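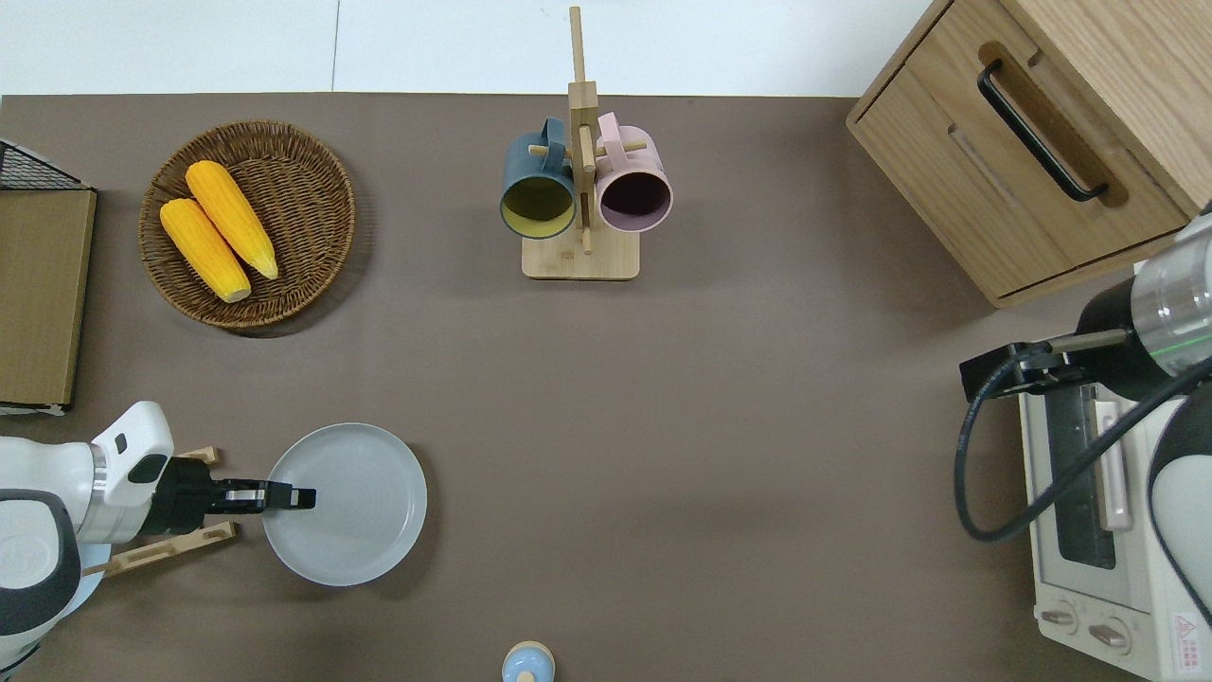

Figura 4.1. El puesto de vajilla de la cocina de personal, visto desde el cabezal.

4. La vajilla en el puesto compartido

Este capítulo va dirigido a las personas que hasta ahora recogían, secaban y colocaban los platos a mano, y que a partir de la puesta en marcha compartirán la mesa con el equipo Storisa. Lo hemos escrito pensando en ellas antes que en el servicio técnico, así que perdonen los instaladores si nos detenemos en cosas que les parecerán evidentes (para lo suyo está el capítulo 9, con todas las tablas que quieran). Quien llega por primera vez al puesto suele preguntar qué le queda por hacer, y la respuesta breve es que bastante, aunque repartido de otra manera a lo largo del turno.

4.1 Antes de empezar el turno

1. Compruebe que el tapete esté bien extendido y que las orillas no se levanten.

2. Ponga el escurridor de madera en la posición que marca su hoja de puesto. Si la cocina se ha reorganizado durante la noche, cosa que pasa más de lo que uno quisiera, vuelva a la hoja y no se fíe de la memoria.

3. Deje los platos tumbados sobre la mesa, separados entre sí. No los apile: el equipo toma cada plato por el borde y necesita encontrarlo libre.

4. Retire los cubiertos y los palillos que hayan quedado encima o debajo de un plato. De momento siguen siendo tarea de la persona.

5. Pulse Inicio en el panel y aléjese un paso de la mesa.

NOTA. El árbol de las tazas, la cesta y el horno pequeño pueden quedarse donde están si figuran en la hoja de puesto. No hace falta despejar la mesa entera, y de hecho preferimos que siga pareciéndose a la cocina que ustedes conocen.

4.2 Durante el ciclo

6. El brazo lleva el plato al escurridor y lo deja de canto entre los listones. Espere a que abra la pinza y se retire antes de acercar las manos.

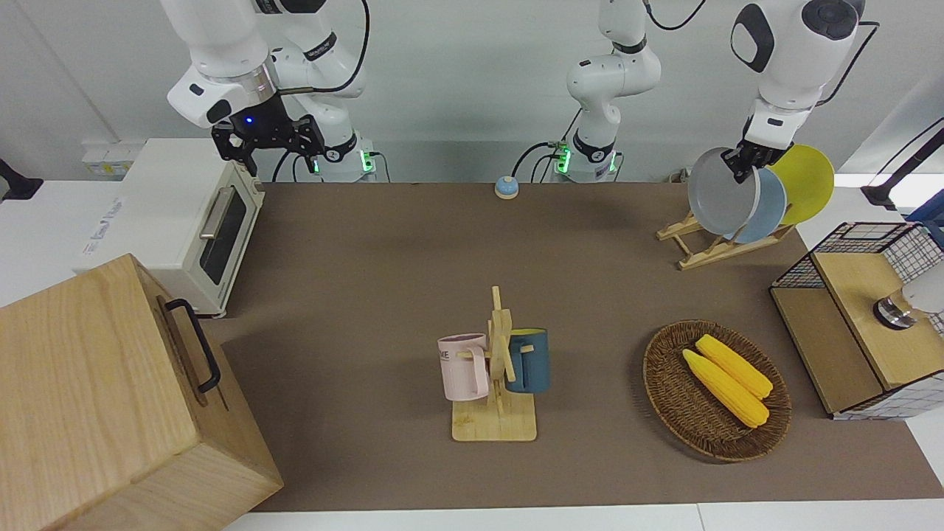

Con los platos ya de canto, la tentación de enderezar uno con el dedo es grande, lo sabemos, y más en quien lleva años haciéndolo. Le pedimos que aguante. Si un plato ha quedado torcido, pulse Pausa, espere el aviso sonoro y corríjalo entonces con toda tranquilidad.

PRECAUCIÓN. No meta las manos entre un brazo y el escurridor mientras el ciclo esté en marcha, aunque el brazo parezca detenido. Puede estar esperando la orden siguiente.

7. Cuando aparezca «Plato no encontrado», mire primero si hay dos platos demasiado juntos. Sepárelos y pulse Continuar.

8. Si el mensaje se repite, coloque ese plato a mano y anótelo en el parte. Anotarlo no es reconocer un error de nadie. Con esas notas ajustamos el equipo en la visita de junio.

4.3 Qué cambia en su jornada

Durante la prueba en la cocina de Guline, el equipo guardó 3279 platos, y las personas del turno dejaron de pasar la última hora de pie delante del escurridor. Esa hora se dedica ahora a preparar el servicio siguiente y a revisar la vajilla desportillada, que antes se miraba deprisa y corriendo. También apareció trabajo nuevo: disponer bien la mesa, atender los avisos y llevar el parte. Conviene que el responsable lo cuente dentro del horario y no lo deje para los ratos sueltos, que al final nunca llegan.

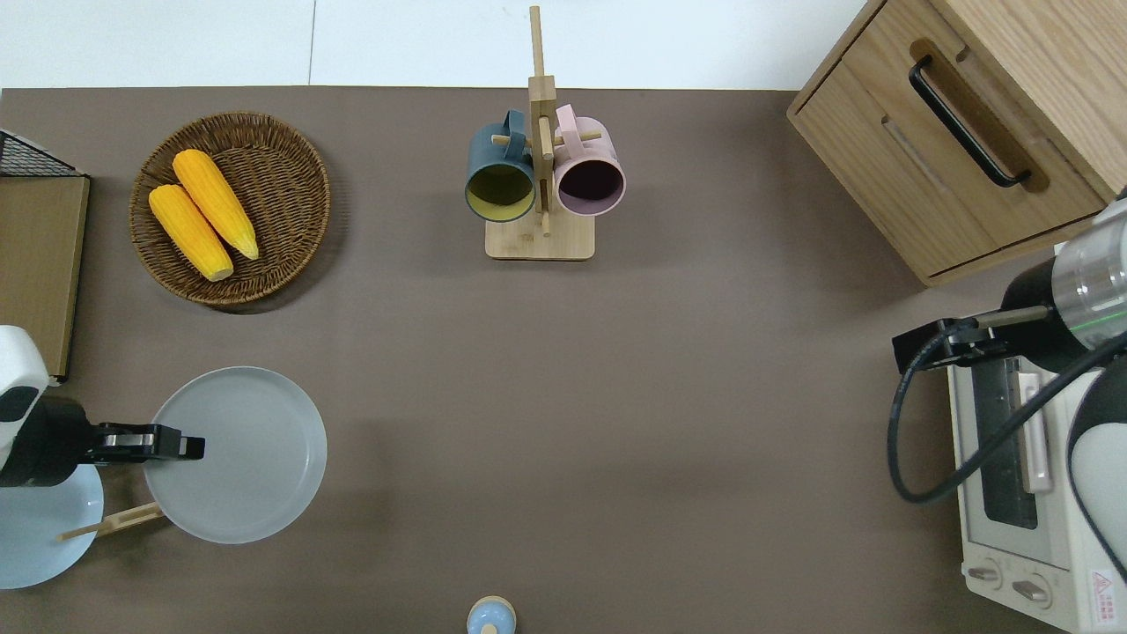
Vesela Ionescu nos escribió que al principio le ponía nerviosa quedarse mirando, que le parecía estar de brazos cruzados, y que lo que más le ayudó fue que el parte tuviera su propio cuarto de hora en el cuadrante. Pedía, además, que la formación se diera en la propia cocina y sin prisas. Le hicimos caso, y desde entonces las sesiones son de 10 personas como máximo y se celebran junto al puesto.

4.4 Al terminar

9. Pulse Fin de ciclo y espere a que los brazos vuelvan a su posición de reposo.

10. Revise los platos del escurridor y páselos al armario cuando estén secos. El equipo no comprueba si lo están.

11. Limpie el tapete con un paño apenas húmedo. No pulverice nada hacia los brazos ni hacia los cables.

12. Firme el parte, también los días en que no haya habido avisos.
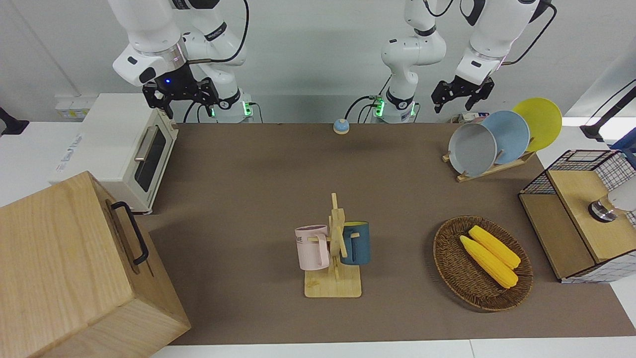

4.5 Relevo entre turnos

13. Quien sale explica a quien entra los avisos pendientes, de palabra y delante de la mesa.

14. Quien entra hace un ciclo de prueba con un solo plato antes de aceptar el puesto.

NOTA. Las dudas sobre el reparto de tareas se dirigen a Genivaldo Rocha; las del equipo, a la asistencia de Oltavik.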